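Work & Machines | Opinion

I have worked the housekeeping supply room at Derkach for long enough that people come to me when they can't find the good mop. We clean offices, two clinics and one very large furniture showroom, and everything that goes out on the vans goes through my room first and comes back through it at night. Basins, bottles, cloths, dusters, the extension poles that everybody claims they never bent. So when the company decided to try robots, my room is where they put them.

I should say up front that I was against it. I told my supervisor so, I told my sister so, and I told the man from Zelora so when he came out in December to measure my doorways. He was very nice about it. He wrote down the width of the door and asked where we kept our outlets.

What they do, for anyone picturing a robot running around a lobby with a feather duster, is kit packing. A van crew needs a basket per floor, and each basket needs certain things in it depending on the building. Used to be, three of us packed kits from four in the afternoon until the crews left. There are 36 baskets on a heavy night. You stand at a table and put a thing in a basket, then another thing, then you reach for the next basket, and by seven your lower back is having its own conversation with you.

Now the packing is split. The robots do the light, dull stuff, which means dusters, cloths and sponges, and we do bottles and anything that can leak, plus we check every basket before it goes on a cart. Nobody lost a job over it, at least in my room. One person retired and wasn't replaced, and I want to come back to her, because I think the way companies say "nobody lost a job" is a little slippery.

First, though, the part I got wrong. I thought it would be fast. I had this idea from TV of arms whipping around, and us standing there with our mouths open. It is so slow! The first week I wanted to reach over and do it myself, and twice I did, which stopped everything and got me a talking-to from Hryhorii Kovalchuk, who runs the night shift and had sat through the whole safety training when I had only sat through the half with the sandwiches. He was right and I told him so later, in the parking lot, where apologies happen at our company.

Slow turned out to be fine because slow can start at noon. By the time I clock in, a good part of the light stuff is already in the baskets. My shift used to be a sprint with a wall at the end of it. It's a longer, flatter thing now, with more walking and more looking. I go home less sore. I also go home with a kind of tired I didn't have before, a behind-the-eyes tired, from checking somebody else's work for hours. Checking is harder than doing. When your own hands put the sponge in, you know it's in. When you're looking at basket after basket that came out all right, your eyes start telling you the next one is all right before you've looked at it.

I brought that up at the spring meeting and was told the checking was "the easy part of the process." Well. I'd invite whoever wrote that slide to come do it on a clinic night, when a green cloth in a basket that's supposed to have only blue means a crew gets turned around at the door.

Tamara Prokopenko is the one who retired. She had packed kits longer than any of us, and she knew things that weren't on any list. She knew the third floor at the showroom had those fussy slatted lamps, so she'd tuck in a second duster. She knew one of our crew leads was left-handed and laid out the basket to suit. When the Stumeo people came to load the kit lists into the system (Stumeo makes the software, Zelora does the installing, and don't ask me to explain who you call when it breaks, I've tried both), they asked us for the lists. We gave them the lists. The lists were what was taped to the wall, and Tamara's second duster was never taped to the wall.

It took about a month before the showroom crew started complaining. Nobody could figure it out, and then I called Tamara at home and she laughed for a good long while and told me about the lamps. So the list got fixed. But she told me that for free, from her own kitchen, after she'd been given a sheet cake and a gift card. If a company is going to build a system on what its workers know, I think it should pay them to sit down and say it. Put them in a chair for a week, at their full rate, with coffee. That's my first real opinion and I'd put it in writing in every one of these contracts.

My second is about placement. Whoever lays out the room decides how everybody's day goes, and the person who lays out the room usually doesn't work in it. Our tables were set for the machines. The heights were for the machines. The basket carts got pushed back against the far wall, so the walk to them went from a couple of steps to a real walk, and I do it all night. I measured it in my own paces and brought the number to Hryhorii, and to his credit he moved a cart the same night. The rest took until summer. If they'd asked any of us in December, when the nice man was measuring the doorway, it would have taken ten minutes.

I don't want to pretend I hate the things. There's something kind of restful about that table at the start of a shift, before the crews come in hollering for keys. A duster goes in a basket, end of story.
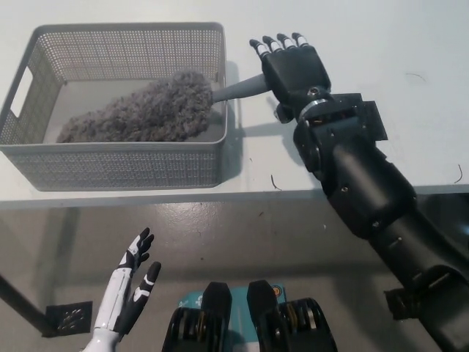
A duster and its basket at the packing table.

I've caught myself saying "thank you" to it. My coworkers have caught me too, so there's no use denying it.

What I'd like people in offices to understand is that the work didn't go away, it moved. Some of it moved into my eyes, like I said. Some of it moved to the crews, who now get baskets packed in the same order every time and have to shift things around to suit themselves. And some of it moved to a whole new job that has no name on our schedule, which is looking after the machine's corner. The tables have to be wiped down. Dusters shed, they pick up hair and threads, it's what they're for, and all of that ends up wherever you set them. Somebody has to sweep. Somebody has to call when the thing just stands there holding a sponge. That somebody is whoever is closest, and she doesn't get a dime more for it.

A friend of mine works over at Godaver, in the linen plant, and they went through this two years before us. She says they fought for a title and a pay grade for the people who tend the machines, and they got it, and it's 50 cents an hour. Which I know doesn't sound like the revolution! But it's written down. It says that this is work and a person is doing it. I'd take that over another slide.

I asked for the same at our last review. I was told they'd look at it after the trial period, and when I asked how long the trial period was, there was some shuffling of papers. I've asked again since. I'm planning to ask a third time, and I've talked to the other people in my room about all of us asking at once, which I recommend to anybody reading this who's in the same spot.

Would I send them back? No. I've thought about it and I wouldn't, and that surprised my sister more than anything. My back is better. The dull part of the job was really dull, and I don't miss it, and I'm suspicious of people who've never packed a basket in their lives telling me there was dignity in packing the dusters. The dignity, if you want to use that word, was in Tamara knowing about the lamps. I'd like to see somebody budget for that part.

And I would like the last cart moved closer to the door.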